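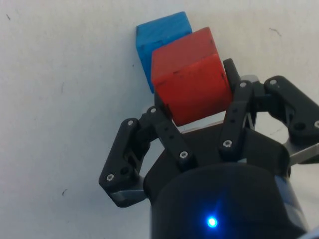 Drorkine W-30 Water-Based Color Stain for Wood

By Karine Pelletier
Updated August
3 comments | 29 shares

The W-30 is a water-based penetrating stain for bare interior wood. It is sold by Stamow in solid colors and in clear base for tinting. It is intended for small turned and cut parts, shelving, drawer fronts and trim. It is not a floor finish and has no wear layer of its own. A topcoat is required wherever parts will be handled.

Item no. 471. Supplied in cans and in refill pouches. Pouches do not include a stir stick.

Surface preparation

Wood must be bare, dry and free of wax, oil and old finish. Sand to 150 grit and finish at 180. Sanding finer than 180 closes the surface and gives a paler color, most noticeably in red and yellow. End grain takes up more stain than face grain. To even out the color, sand end grain one grit finer than the faces or wipe it with a damp cloth just before staining.

Water raises the grain. Wet the part, let it dry overnight, and knock back the fibers with a worn 220 sheet before the first coat.

Application

Stir from the bottom of the can. Do not shake. Apply with a foam brush or a lint-free cloth, working with the grain, and wipe off the excess within 3 minutes. Small parts can be dipped and set on a wire rack to drain. Turn dipped parts once so that the lower edge does not dry darker than the rest.

Allow 30 minutes between coats at room temperature, longer in a damp shop. Two coats are normal. Blue over maple or birch may need a third.
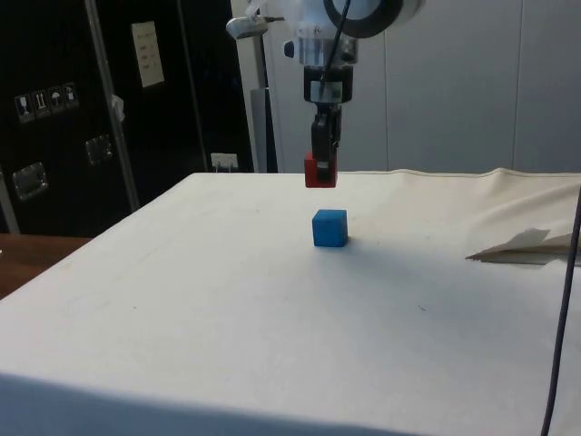
Topcoats

W-30 has been checked under the Wiveo clear matte and the Sawatzky water-based satin. Let the stain dry overnight before either one. Apply the first clear coat thin and do not go back over it, as red in particular can bleed into a wet topcoat. Oil-based varnish can be used but will shift blue toward green.

Storage and cleanup

Keep from freezing. Wash brushes in warm water with a little dish soap. Opened cans should be closed tightly and used within the season. Stain that has thickened must not be thinned and reused.

Ordering

Cans ship in cartons and are not split. Clear base is tinted to order and cannot be returned. Orders received by noon on Wednesday leave the same week.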